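Joditar Course in Table Service and Room Preparation
Unit 4: Setting a Self-Service Drinks Table

The purpose of this unit is to enable students to set out a small drinks table which guests may use without assistance. The method follows the practice of the Grarkden training rooms and will be assessed at the end of the term.

The table should be wiped and left to dry before any item is placed on it. Stands and holders are positioned first, as they are the least convenient to move later. Cups follow. Sleeves, lids and napkins are added only when the positions of the larger items have been agreed.
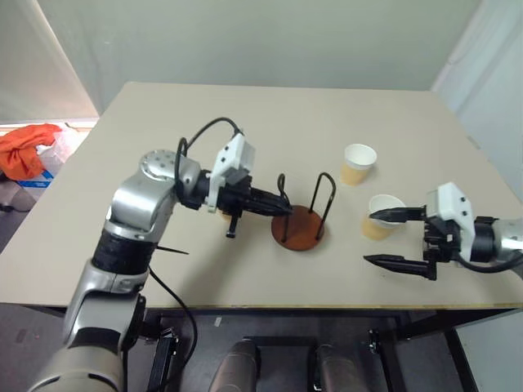 Course Handbook, Issue 11, p. 300

A plain, pale tabletop makes errors of spacing easy to see. The stand has a round wooden base and two upright loops of black wire, one taller than the other, and the paper cups are placed to its right. Students should note that one cup is set farther back than its neighbour. A stand of this type must rest flat on its base and should be lifted by the base alone.

Paper cups are to be handled by the lower half. The rolled rim must not be touched once the cup has left its sleeve. Unused cups are returned to the Mondeck cupboard in stacks, with the rims facing down, and opened packs of 100 are to be finished before a new pack is started.

Preparation for the next session: read the section on hot water urns and bring a drawn plan of a table for 11 guests.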